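Wandside open day - what's the bedroom demo like, worth bringing kids?

posted in Local Events, Kundlow

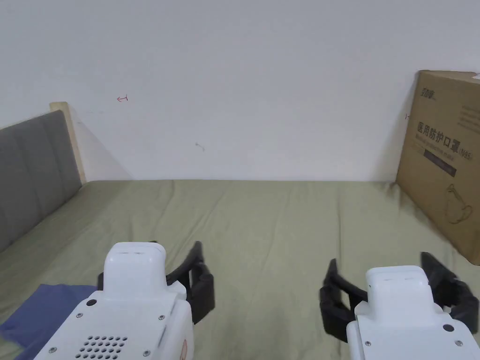 Going to the Wandside robotics open day in December, first time. The sign-up page lists a kitchen demo and a bedroom demo and we only get a slot for one. Bedroom one seems to be cloth and tidying, going by the blue cloth crumpled on the green sheet and the mask box propped against the wall. Is it live or do they just talk over a video? Kids are 5 and 13. Also is parking ok?

serden_mom
Live when we went last time. Two grippers, white with black fingers, same kind as in your picture. It's slow!! My youngest got bored, the older one asked a ton of questions and they let her stay for the next slot. Slots were 33 minutes for us, might of changed. Stand on the left if you can, better view of the hands. Kitchen demo was louder and more crowded, we skipped it after one look.

tallpine200
parking is bad. go early

Mthembu Street Dad
Parking - use the lot behind the Serden building, it's a short walk and free after noon. There's room for 200 cars so dont panic. For a 5 year old I'd pick the kitchen, more going on. 13 will like either. They do hand out a sheet with the schedule at the door but ours was wrong, ask at the desk. No strollers in the bedroom demo, or there weren't when I went, tight space. Bring snacks, the cafe line was awful.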